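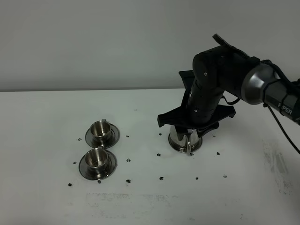 Part 2: Writing the main story on your Horgan profile page

Okay, you've got the name and the birth town in. Now for the bit I love, the life story itself! I used my own page on Sornus, the Imulholm councilwoman, as my test run, so she pops up a lot.

1. Open the Story tab and click Start Draft.

2. Type a short intro, 300 characters at most. Say who the person is and what office they held — save the praise for later.

3. Add the early years. I wrote way too much about Sornus's school days (7 paragraphs, oops) and cut it down to two.

Note: the draft saves every 60 seconds, so wait for the little green tick before you close the tab.

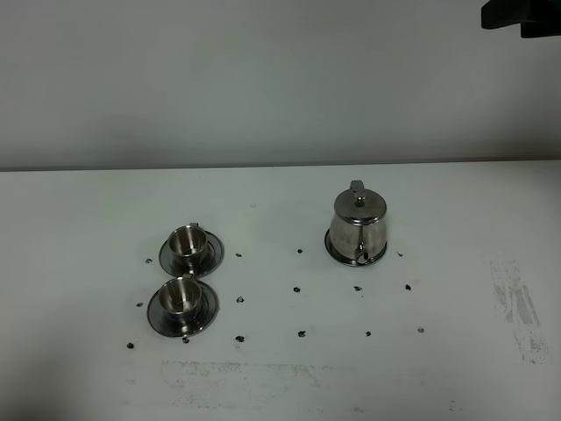

Enda Keane wrote in to say that the tick never showed up for the Pokatness mayor's page until the Sources box had something in it, even a single newspaper title. Good catch, Enda! So fill in that box before you go on to step 4.

4. Add the career section, oldest job first. Elections get their own line, with the office and the result.

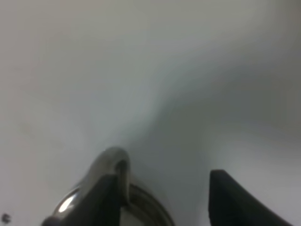 5. Keep the career section under 900 characters or the page will fold it behind a Read More button, and plenty of readers skip those.

Caution: clicking Publish locks the person's name. Check the spelling first (I had to write to support in June to fix mine).

6. Click Publish, then open the page on your phone and read it through once.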